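Trirnolell Twin Hand Grippers: Four Months In

Posted in Reviews, Small Lab Budgets
Comments (4)

I put off buying a pair of hand-held grippers for most of a year, mainly out of fear of the invoice. We're a small shop. Every dollar that goes into data collection comes out of something else, usually something with a motor in it. So when the Trirnolell set finally got a line in our January budget I had already read every spec sheet twice and was ready to be let down.

I wasn't! I love these things. I've had them on my hands nearly every working day and they have changed how I plan the whole year's spending, so this is going to run a bit long.

First, what you get. The set is two grippers, left and right, each with a wide-angle camera, plus the marker plates, one charging dock and a hard case with foam that fits properly (rarer than you'd think). The fingers are soft-tipped and swap out with a single screw. Setup out of the box took me one morning, and most of that was firmware.

The weight is the thing I worried about most and it's fine. You notice it the first week, mostly in the wrist, and then you stop noticing. The trigger pull is light and even all the way through, and small objects don't shoot out sideways the way they did with the Odera pair we had on loan. The Odera has a nicer case, I'll give it that. But I'd come home from a session with that one and not want to hold a fork.

We do all our tidying and shelving tasks in the Carnudance room, which has a tall cabinet with open cubbies, a desk and a brick wall with a lot of texture for the tracking to grab on to. If you're budgeting for a space as well as for tools, think about this early. Plain white walls are cheap and they will cost you later in lost tracking. I'd take an old room with ugly bricks over a freshly painted one any day.
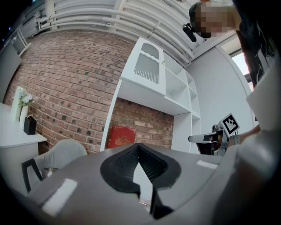
Both grippers in front of the shelving, wide-angle view.

The field of view is huge. It bends everything toward the edges, so if you're used to flat video it takes some getting used to, but you can keep both hands and most of the work area in view at once, and for two-handed tasks that's what you're paying for.

Now the money part, and please read this before you send in a purchase order. The grippers are the big line and it's tempting to stop there. Don't! Here's what I'd put in the plan alongside them:

Spare fingertips. A pack is $30 and I'd order a few packs with the first shipment. The tips wear smooth at the ends and grip goes off slowly enough that you don't catch it.

A second dock. It's $85, and without it you're juggling chargers at lunch. Ours paid for itself fast in sessions we didn't have to cut short.

The extended warranty at $261. I normally skip these. I bought this one and used it when a trigger spring went soft, and the Dasarthorpe service desk had the unit back to me inside a week.

Storage. Wide-angle video from two hands piles up quickly. Price your drives before you price a third gripper.

Gripes? A couple. The marker plate sticks out far enough that I've knocked it on shelf edges, and a recessed mount would be very welcome. The manual is thin on calibration. And the case latches are stiff on a cold morning.

If you're choosing between one fancy arm and a couple of these sets for your first year, I'd get the grippers and rent time on an arm when you're ready for it. We did it in that order and I'd do it again tomorrow. I've already penciled a second set into next year's plan, with two docks this time.

Rating: 4 out of 5. The missing point is for the marker mount.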